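July 24, 2023

Clearing the bench, and what I kept on it

The wooden bench had been getting worse since February. Every small part that came off a printer or out of a drawer ended up on it, and by this month I was doing most of my work in the one corner that still had room. So I took everything off and started over.

The first thing I did was wipe the top down and put a coat of Uvwood oil on it. I had the can left over from a shelf and it was enough for 2 thin coats. I let it sit overnight between them. The can says to sand first, and I didn't, apart from one rough patch near the front where I had dripped glue. It came out fine. Glue comes off oiled wood more easily than bare wood, so I should have done it when the bench was new.

Then the sorting. I put everything in one big box and went through it a handful at a time, with three piles: keep on the bench, keep in a drawer, throw out. The throw-out pile was mostly failed prints and screws with stripped heads. I had 128 screws of one length, which I know only because I was deciding whether to order more and finally counted. I did not order more.

The drawers are the Esero ones, the shallow set. I bought them for paper and they turned out to be better for cable. A coil lies flat in them, and I can see the whole drawer at once. Deep bins never worked for me — I would put a cable in and buy the same one again a month later. I tie each coil before it goes in. Tape leaves a residue in warm weather, so I stopped using that.

The small printed parts are harder. They are all odd shapes, they don't stack, and if they go in a drawer I forget I have them. For now the ones I use most stay out on the wood where I can reach them, and the loose bits go in a round container with an open top. I tried a Clunditix tray with little compartments for a while and gave up on it. The compartments were too small for anything thicker than a washer, and I spent more time picking parts out with my fingernails than I saved by sorting them.

One thing that did help was printing in bright colors. Black parts disappear into the shadow of whatever is next to them. Lime green doesn't. I got 47 dollars' worth of green filament from Caldeira when they were closing out the color, and I have been using it for anything that lives on the bench top.

A few from the bench, with the green ring in the first two and a bit of green near the middle in the last two:
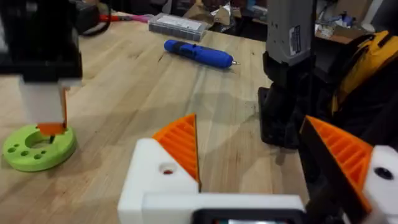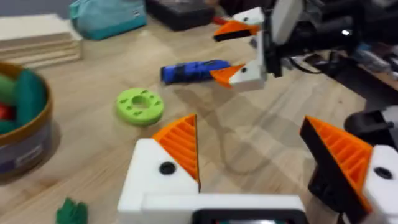
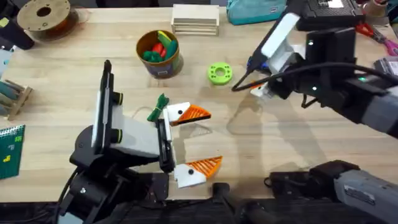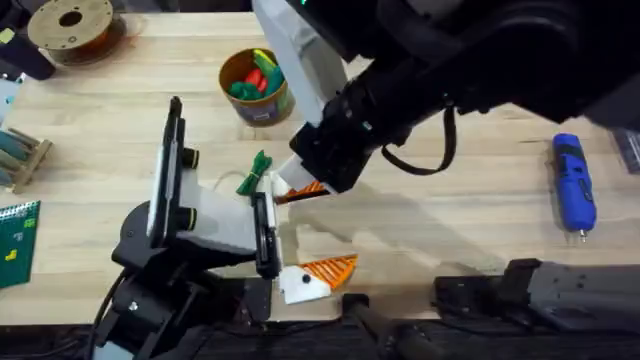
What's left is the shelf underneath, which I have not touched. It has the heavy stuff, the clamps and a box of offcuts I keep saying I will use. I'd like to put a second set of the shallow drawers down there, but the gap is 300 millimeters high and I need to measure the drawers again with the feet on. If they don't fit I may take the feet off.

I also need a better light for the left side. The one I have is fine for the middle of the bench and not much else. I'll probably move it before I buy another.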